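Cadeiras de palhinha: restaurar ou trocar o assento?
Por Siham Fakhoury -- maio de 2019
Leitura: 4 minutos

siham_f
Herdei da minha tia um conjunto de cadeiras de jantar com encosto e assento em palhinha. Os encostos estão bons. Os assentos cederam quase todos e dois têm rasgões junto ao aro. Pedi orçamento numa oficina de Bunddale e deram-me 37 euros por assento, com palhinha em rolo, prazo de 20 dias. Um estofador disse-me para esquecer a palhinha e pôr espuma com tecido. Queria a opinião de quem já passou por isto. As cadeiras são para usar todos os dias.

ultan.dolan
37 por assento com rolo é um preço aceitável. Antes de fechar, pergunta se inclui a cunha nova e a limpeza da ranhura. Na oficina onde mandei as minhas cobraram isso à parte e a conta subiu bastante.

Confirma também se as tuas têm ranhura ou furos. Vira a cadeira ao contrário e vê o aro por baixo. Se tiver furos a toda a volta, a palhinha foi entrançada à mão e o rolo não serve sem abrir uma ranhura na madeira. Eu não deixava ninguém fazer isso.

siham_f
Fui ver. Têm ranhura. E a oficina diz que a cunha está incluída.

cormac_keogh
Eu punha espuma. Tive palhinha em casa com duas crianças e aquilo não aguenta joelhos. Troquei os assentos uma vez, voltaram a ceder, acabei por mandar estofar. A palhinha fica nos encostos, que é onde se vê.

ultan.dolan
Discordo. Palhinha bem montada, em uso normal, dura muitos anos. Se cedeu logo foi mal esticada ou montada sem ter ficado de molho. E pôr espuma em cima de um aro que não foi feito para isso muda a altura do assento. Numa mesa baixa nota-se.

cormac_keogh
Pode ter sido mal montada, não digo que não. Mas paguei duas vezes e não queria pagar a terceira. A altura resolve-se com espuma fina.

muireann_og
Uma terceira hipótese, que é a que tenho: palhinha no assento e uma almofada rasa por cima, presa com fitas. O peso distribui-se melhor e a palhinha não apanha fivelas nem chaves nos bolsos.

Quanto à cor, a palhinha nova é bastante clara ao lado da antiga. Convém pensar nisso, porque os encostos vão ficar de um tom e os assentos de outro. O que procurei na minha sala foi o fundo creme com as linhas cruzadas em castanho claro e um contorno escuro à volta, contra parede branca.

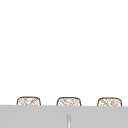

Passos para quem quiser fazer em casa

1. Retirar a cunha velha com um formão estreito. Se a cola for antiga, um pano com água quente e vinagre amolece-a.
2. Limpar a ranhura até ao fundo.
3. Pôr a palhinha de molho em água morna até dobrar sem estalar.
4. Centrar, alinhar com a frente da cadeira e prender primeiro a meio de cada lado.
5. Meter a cunha com cola branca e maço de madeira, cortar o excesso e deixar secar até ao dia seguinte. Não sentar antes.

callum_innes
O passo 4 é onde quase toda a gente falha -- se o desenho entrar torto já não há volta a dar. Eu estraguei o primeiro assento assim. Comprei o rolo na Foseo e sobrou para as experiências.

siham_f
Obrigada a todos. Vou mandar fazer os dois rasgados em palhinha e ver como se portam antes de decidir o resto.

Comentários

novdale_8: O vinagre funcionou, mas deixou o verniz baço junto à ranhura. Testem primeiro por baixo.

rita.m: Alguém sabe se dá para tingir a palhinha nova com chá?

ultan.dolan: Dá, mas pouco. A face de fora é lisa e quase não absorve. Goma-laca ambarina resulta melhor, duas demãos finas.

cormac_keogh: Continuo a dizer espuma.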